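Notebook > Muneck kitchen bench > Weight log

Feb 18, 2018

Weighed in before coffee, down two pounds since the last entry, which I'll happily take! Akua Frimpong says I should stop getting on the scale every morning and stick to once a week. She's probably right (I'll still peek).

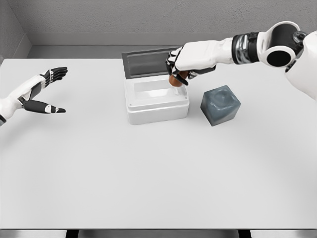
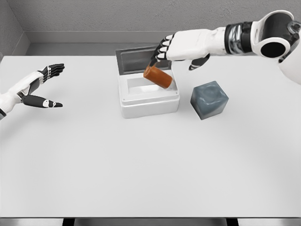

Lunches are where I keep slipping. I do great until noon and then eat whatever is near the bench. So this week I'm packing the night before: 200 grams of cooked lentils, a pile of cabbage, a boiled egg, hot sauce. Tried it Friday and made it to dinner without the crackers.

Walking is going better. Got in 17 minutes at lunch and 50 after work, out past Gbeho and back, and my knee only complained on the hill. Kwaku Yakubu wants to come along, but he walks like he's late for a train, so we'll see how that goes.

Still 13 pounds over where I was in November. Jeans button though!

To do: buy more eggs, new battery for the scale, ask Akua for her soup recipe.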